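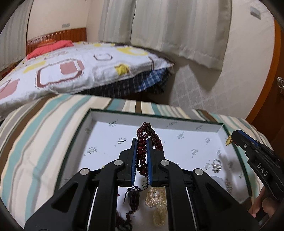 Osthorpe Robotics Club, Help Board: Open Days and Visits

Running a hand-held gripper table at an open day, strings of beads keep getting tangled

tapeandties
Posted 25 June 2019

Our club has a table at the Rimgate open day and I have been put in charge of the "try the grippers" station. Visitors will take a hand-held gripper in each hand and move small things from a shallow open box to a tray. We had a demonstration like this in February with blocks and plastic cups, and people got bored with it fast. This time I want to use costume jewelry. It is cheap, it looks good on a table, and it is a lot closer to what makes this kind of work hard for a robot.

I have been trying it at home. Picking up a string of beads is fine. I can close the jaws on a looped strand and lift it and the beads stay put between the blue pads. My trouble is everything that comes after that. The cords catch on each other in the box, so one strand brings up another one, or it drags the earrings along with it. Small flat pieces are the other problem. I can get them at the very tip of the jaws if I come in at an angle, but I have had practice and the visitors will not have had any.

We have a two-hour slot and the organizers told us to expect 61 people signed up for our room, plus whoever walks in. So I can't spend long resetting the box between turns.

What I would like to know:

How much should be in the box at one time? Is there a way to keep the strands from knotting up that doesn't take all the fun out of it? And should I let people use both grippers from the start or make them begin with one?

I also have to write a short card for the table that says what they are doing. I'm no good at that kind of thing, so if anyone has wording I can borrow, please post it.

benchandbracket

I ran a station like this at the Zisach visitors' day two years in a row, so I can tell you what worked for us.

Put less in the box. Whatever amount you are thinking of, take half out. The first year we filled it up and the whole morning went to untangling. The second year we kept one long strand, one short strand, and a few loose pieces in there, and had a second box under the table already set up the same way. When someone finished, we swapped boxes. One helper reset the used box while the next visitor was having a turn. You need that helper. Do not try to do it alone.

For the knots, the trouble is mostly the loose ends of the cords and not the beads. Tie each strand into a closed loop and trim the ends short. If it has a long adjustable cord, tuck it in and put a small stitch through it. A closed loop will still fold over the jaw and swing around, so people still have to think about where to grab it. Lay the strands down apart from each other, each one in its own part of the box.

On one gripper or two, start with one. Give them the strand first. It is the easy one, as you found, and they get a good result right away. Then hand them the second gripper and ask them to pick up a small piece without letting go of the strand. That is where people start laughing and also where they start asking questions. Most of the good conversations we had came out of that second step.

Time per person: we allowed 2 minutes and it was enough for adults. Kids wanted longer. If you really do get 61 you will not get through everyone in two hours at one station, so put a sign-up sheet on the table or ask for a second set of grippers.

Other things I would bring:

Wipes for the handles.
A cloth under the box so dropped beads don't roll. Stripes or a pattern are fine for people, but small pieces are easier to find on a plain one.
A spare set of pads if your grippers take them. Ours picked up lint and started to slip.
A tray with a raised edge for the finished pieces.

Check for anything with a sharp hook or pin before you put it in the box. We missed a brooch and a visitor stuck a finger on it while helping us clean up. It was minor, but there was a form to fill out.

For the card, ours said this, and you can use it:

"Use the gripper to move each piece from the box to the tray. Start with the beads. Squeeze gently, lift straight up, and look at what is hanging before you move sideways. When you are ready, try it with both hands."

Keep it that short. The longer version we had the first year stayed on the table unread.

quietmotor

Just use blocks again. Jewelry is going to get lost or walk off.

coldsolder42

I don't agree with the blocks idea. I took my daughter to the Veloso open day and they had blocks at one table and necklaces at the other. There was a line of nearly 40 people for the necklaces and you could walk right up to the blocks.

The advice to start with one gripper is good. I would add that whoever is running the table should show it once before each small group, slowly, with the beads. My daughter kept squeezing as hard as she could until somebody showed her she didn't have to.

Also set the table lower than you think, or bring a step. She could hardly see over the side of the box, and she is not a short kid. We ended up putting it on a chair.

tapeandties

Thank you, this helps a lot. I tied up the strands tonight and took most of the small pieces out. I'm going to ask the club for a second set of grippers and a helper, and I'll use the card as written. There was one pin in my pile too, so I'm glad you brought that up.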